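Does paper really come from trees?

Grown-ups say it all the time, but should you believe it? Partly. A lot of paper today is made from wood, chopped up and cooked into a mush called pulp. But wood is a latecomer. People were making paper in China more than 2000 years ago, and they used things like old rags, bark and hemp.

You may also hear that you can't fold a sheet of paper in half more than seven times. Be suspicious of that one. Try it with a page from a notebook and you will probably get stuck at six or seven. Now ask what would happen with a much longer, thinner sheet. People have tried, and they got to twelve.

What about "recycled paper can be recycled for ever"? No. Each time, the tiny fibres get shorter and weaker, and in the end they are too short to hold together.

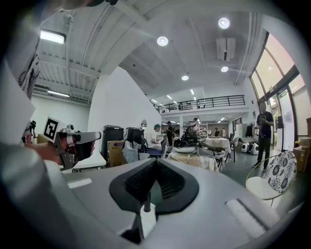
So when a packet says "green" or "kind to the planet", look for the small print. How much of it is recycled? Who checked? If the packet won't tell you, you are allowed to wonder why.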